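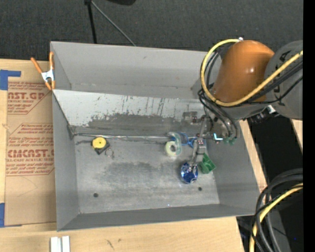 One Watley owner wrote to us that her movie nights kept stopping right before the big scene, and that switching off the sleep timer cured it. So let's start there, before you settle in with the popcorn!

4. Open Settings, choose Playback, and turn Sleep Timer off.
5. Pick your film library – up to 2,000 titles will show on the first screen, so give it a moment to load.
6. For a double feature, press Queue on each film in the order you'd like to watch.

Note: Extended cuts sit under their own tab.

Caution: Please don't unplug the player while a film is being saved to Watley.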